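Visedbridge's community breakfast is back, and it is moving to Ledside

12/08/2021

After a long stretch of quiet mornings, the Visedbridge community breakfast is coming back this winter, and the people behind it could hardly sound happier about it. The first sitting will be held later in December at the old Lakatos bakery building on the Ledside end of town, and everyone is welcome, whether you have been coming for years or have only just unpacked your boxes.

For anyone who doesn't know the breakfast (and there must be a few of you by now, with all the new houses up past the creek), it started as a simple thing. A handful of neighbors on the Collton road wanted somewhere to eat eggs together after the diner closed, so they borrowed a church kitchen and put a sign out by the mailbox. The sign said "Breakfast, come in," and people did. It went on like that for 11 years, with a change of griddle here and there and a long-running disagreement over whether the potatoes ought to have onions in them.

The last breakfast before the break drew 87 people, which was more than the church hall had chairs for, and a good many of the younger ones ate sitting on the back steps with their plates on their knees. It was a mild morning, luckily. There was talk that day of finding a bigger room, and then of course everything stopped, and the talk stopped with it. 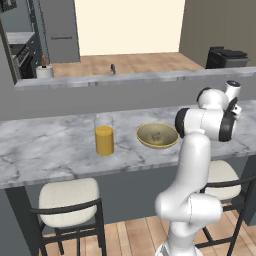
The menu will look familiar. There will be pancakes, scrambled eggs, oatmeal with brown sugar, and the potatoes, which will be served both ways this time so that peace can be kept. Orange juice and coffee are included, and there will be hot chocolate for the children – and for any grown-ups who ask nicely. A plate costs $3, the same as it did before, and if that is a stretch this month, please come anyway and don't give it another thought. The jar by the door has never had anyone standing over it.

One thing that is new is a baked fruit dish that came out of a recipe swap held by mail over the past year. Neighbors were asked to send in whatever they had been making at home on cold mornings, and the envelopes kept coming until there were 79 recipes in the box. Some were typed, some were written on the backs of feed store receipts, and one was for a meatloaf, with a note saying that it was very good at breakfast if you tried it. The organizers are hoping to copy the whole lot into a spiral-bound booklet by spring, meatloaf included. The fruit dish is apples and pears with an oat topping, and it was chosen mostly because it can be put together the night before and because it makes the whole building smell wonderful.

The Lakatos building will need no introduction to longtime residents, many of whom were sent there as children with a dollar and strict instructions about rye bread. The bakery itself is long gone, but the front room has been cleaned and painted, and the big windows look straight down toward the river. It seats a good deal more than the church hall ever did, and the entrance is level with the sidewalk, so there are no steps to manage. The church has kindly said that its folding tables can be borrowed for as long as they are wanted.

Parking is the one thing that may take a little patience. The lot beside the building is small, so the organizers ask that it be left for people who have trouble walking any distance, and that everyone else use the gravel lot across from the feed store. It is a pleasant walk from there if the path has been shoveled, and somebody with a good shovel would be very welcome to see to that! Folks coming in from Collton who need a ride can leave their name at the library desk, where there is a sign-up sheet next to the seed catalogs.
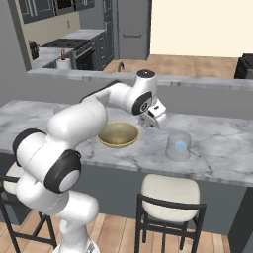
Doors open at 7:30 in the morning and breakfast is served until 10:30, or until the batter is gone. If you prefer a quieter meal, the first half hour is usually the calmest, while families with small children tend to turn up after nine and bring a cheerful sort of noise with them. A corner near the windows will be set up with crayons and a puzzle or two, and the piano that came with the building has been tuned, more or less, for anyone who feels like playing.

Help is needed as well, and no particular talent is called for. Early risers are wanted to set out tables and start the coffee, and there is always room for another pair of hands at the sink once things wind down. Anyone who can lend a large coffee urn should please write their name on the bottom of it in marker, as two of them went home with the wrong families last time and it took most of a summer to sort that out.

If the first morning goes well, the plan is to hold a breakfast every month through the winter and then see how people feel about carrying on into planting season, when a lot of us are up early in any case. Dates will be posted in the window of the Lakatos building and on the board outside the library.

Please bring a sweater, as the front room takes a little while to warm up, and bring a neighbor too if you have one who hasn't been out much lately. To ask about food allergies or to offer help, stop by the library desk during opening hours or leave a note in the recipe box, which is still sitting there by the door.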